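Nurmont Workshop Inspection, Sheet 1463
Inspector: Wendelin Auer
Date: Wednesday, March 17, 2021
Interval: 30 days

1. Sheet-metal surfaces: creases, dents, loose panels. PASS
Comment: Faint crease in one curved panel. Surface finish otherwise acceptable. Recheck at next interval.

2. Rims and rolled edges: burrs, sharp spots. PASS
Comment: Checked by gloved hand along the full length. One burr filed down at the Soltani bench.

3. Pleated sleeves: splits, worn folds, loose ends. PASS
Comment: Clean with a dry cloth only. Solvent is not to be used on the folds.

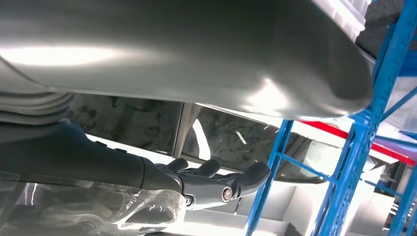

4. Lighting and glare at work height. COMMENT
Comment: Lamp 8 reflects off bright metal into the operator's line of sight. Tilt the shade down and inspect again with the overhead lights on.

5. Floor and walkways. FAIL
Comment: Hetent crates stacked inside the marked lane. Move to rack 2 before the next shift.

6. Emergency stop access. PASS
Comment: Label faded. Replacement ordered from Flalledard.

Open items: 4, 5. Label replacement under 6 to be entered on receipt.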